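The Bench, Six Weeks On

Regular readers will remember that in the last issue we promised to stop writing about the tool bench. We have thought about it and decided to write about the tool bench.

For anyone who joined since, the short version goes like this. Until March the workshop kept its hand tools in one deep drawer, known as the Drawer. Everything was in it, in the sense that everything is in the ocean. If you wanted a small screwdriver you put your arm in to the elbow and came out with a bigger screwdriver, a hex key from a bookcase we no longer own, and on one occasion a fork. Razia Mohmand emptied the whole thing onto the floor one Friday evening and sorted it into piles. There were 143 items. Of these, 49 were hex keys, and 13 were things we passed from hand to hand in silence before putting them in a box marked ASK NOMAN. Noman Siddiqui has been asked. He doesn't know either.

The replacement is the orange rack, which lives on the left side of the bench and has open bins, so you can see what you're about to fail to put back. The idea was one kind of tool per bin. Screwdrivers with screwdrivers, cutters with cutters, and brackets and other loose metal up top where they can't roll off and hide. There was a proposal to label the bins. It was debated for most of a meeting, and we now own a label maker and have no labels.

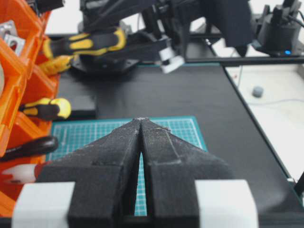

By Ailsa Swanson, with corrections from Babar Baloch

The yellow-and-black screwdriver has stayed in the rack long enough to be considered settled. Its neighbors are a fair mix, and I will say only that "one kind of tool per bin" was always more of a direction of travel. The silver bracket with the round hole has a place near the top, and if you are the person who needs it, please come and get it. We have grown used to it, but we'd let it go.

The green cutting mat has been the real success. It went down on the black tabletop as a trial and was meant to be rolled up after each session, and I don't believe anyone has rolled it up yet. The white grid is handy for squaring up a piece of card. It has also made people park things in straight lines, a habit none of us had before and one I find slightly unnerving. Babar asks me to point out that the mat is for knives. It is not for soldering irons, coffee, or lunch. He asked me to put lunch first.

Some requests, while I have you. Tools left lying out at the back of the bench do not walk to the rack, however long we give them. If you finish after nine, put them away then, and not "in the morning," a time at which few of you have ever been seen. And if you borrow something to take home, write it in the notebook by the door. The current entry reads, in full, "took the good one - H." Hjalti Bundgaard, we would like the good one back.

The Drawer is still there. It was supposed to stay empty. I opened it on my way out last night and there were two hex keys in it already.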